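The Day the Arm Let Go Too Early

I'd been trying to get someone at Plelemach to talk to me about the socket incident since August, when I first heard about it over bad coffee at a trade show in Westamberg. What I finally got was an hour and a half on the phone with the engineer who runs their desktop refurbishing cell, on the condition that I leave names out of it. Fine by me! She talks fast, she swears a little (I've cleaned that up), and she was a lot more open about the whole thing than I expected.

The cell takes old office towers, opens them up and swaps parts. Memory, drives, cards and, for the past while, processors. It's the processors that caused the trouble.
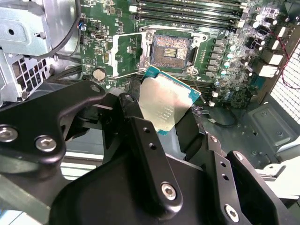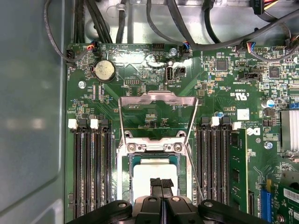
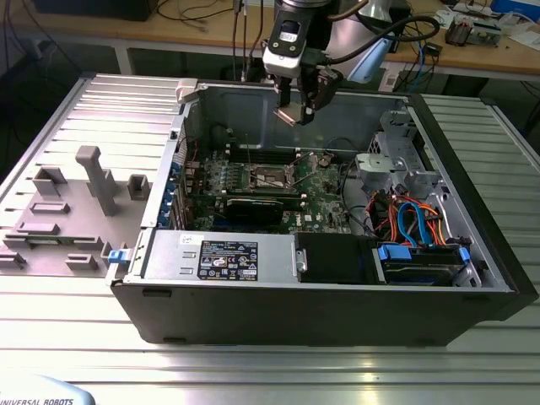

Processor work on a desktop tower at the Plelemach cell.

Was anyone hurt when the arm dropped the processor?

The only injury was to the motherboard. The cell's gate was shut and the operator was standing outside it when the gripper opened early, and the processor fell a very short way onto the open socket, corner first.

A very short way was enough. If you've never looked closely at one of these sockets, the contacts are tiny springy pins, over 1,000 of them on the boards they were working with, and they do not forgive. "You could cover the damage with a grain of rice," she told me. "I needed the magnifier to be sure. And then I looked again and felt sick, because it was a good board."

So what happened? I'd heard a version where the robot went haywire, and she laughed at that for a good while.

"It did what we told it. That's the annoying part. The program has a step where it checks that the chip is level and touching down before the fingers open. It works that out from force — you go down gently, you feel the board push back, you let go. And it felt something push back."

What it felt, they think, was a cable. Old towers are full of cables, and everybody who ever opened one up seems to have tucked them in differently. Their best guess is that a loop had sprung up after the cooler came out, and the side of the gripper leaned on it on the way down. The force reading climbed past the limit, the program decided it had arrived, and the fingers opened.

"We had one number," she said. "One! If the push was more than that number, we were down. It didn't care which direction the push came from, and it didn't care how high up we still were. I wrote that step, so I get to be rude about it."

I asked how long it took to work that out, and there was a pause on the line. Most of two days, it came out, and a lot of that went on blaming the wrong thing. They swapped the finger pads first, thinking the chip had slipped. Then they went after the camera calibration. There was a theory about the power supply to the gripper that she says she was quite attached to. It wasn't until someone plotted the height against the force that the answer jumped out at them.

"The graph goes along, goes along, and then there's this bump where there shouldn't be anything but air. I'd had that log on my laptop since the first afternoon. I just hadn't looked at the two lines together."

What bothered her more was finding out it had happened before. They went back through 600 logged placements and found 2 others with the same kind of bump, both smaller, both just under the limit. Nothing had come of them. The chips went in, the machines booted, and the logs got filed.

"So we'd been warned," she said. "That's what I tell people when they ask. It wasn't a freak thing. We had it in writing and we didn't read it."

The fix, or the first part of it, was dull. The program now has to see the right force at the right height, and if it feels anything before that, it stops and holds. It doesn't back off, it doesn't try again, it just sits there gripping the chip until a person comes over. The operators hated this for the first few weeks. (She did an impression of one of them that I can't do justice to in print.) It stopped all the time, mostly for cables.

That led to the second part, which is a person spending a minute with each tower before the cell gets going, moving the wiring out of the way of the socket. I said that sounded a bit like giving up, and she didn't bristle at all.

"A bit, sure! We wanted it to be hands-off, and it isn't. But the arm is really good at coming down straight and slow, and it's terrible at knowing what a cable is going to do. People are the other way around. I've bent pins by hand myself, more than once, and I wasn't even tired."

There was a safety side to this too, and it's the bit she got serious about. When the arm stops and holds, somebody has to go in and deal with it, and in the early days the habit was to reach in and take the chip out of the fingers with the arm still powered. No one had told them to. It was just quicker.

"I walked by and saw a hand between the fingers and the case," she said. "The edges on those cases are sharp, never mind the arm. I stopped the cell right there and we had a talk."

The rule since then is that a hold means pause the arm at the panel, open the gate, and wait for the light on the post to change before anyone's hand goes near the chassis. The chip is then released with a button on the outside while the operator supports it with a vacuum pen. It takes longer. She timed it at her desk once to win an argument and then wouldn't tell me the result, so I'm guessing she lost.

They'd also been sharing a program with a sister site at Yaman, and this was the call she didn't enjoy making. The Yaman cell was running the same step with the same single limit. They hadn't damaged anything, as far as they knew, but when they looked back they found bumps of their own. Both sites changed over in the same week.

I wanted to know about the customer. The board that got ruined came out of a batch of towers from Hotell, and I'd assumed there'd been a row. There hadn't. Plelemach replaced the board out of its own stock and sent over a write-up with the force graph in it, and Hotell's people wrote back asking if they could use it for their own training.

"Which was nice of them," she said, "and also meant my dumbest week was going to be on somebody's projector."

Did she ever think about pulling processors out of the cell altogether and going back to doing them at the bench? She did, for about a day. What changed her mind was watching the chip go in properly once the new check was running. She had the cell do 10 in a row with her nose practically on the gate, and it was so gentle, she said, that she kept thinking it hadn't let go yet.

There's one thing they still haven't sorted out. The wrist camera gets a glare off the metal lid of the chip at certain angles, and when that happens the program can't always find the edges. It asks for help, and someone comes over and moves the lamp. They've tried a diffuser, which helped, and a different lamp, which didn't. When we hung up she was on her way to try a third.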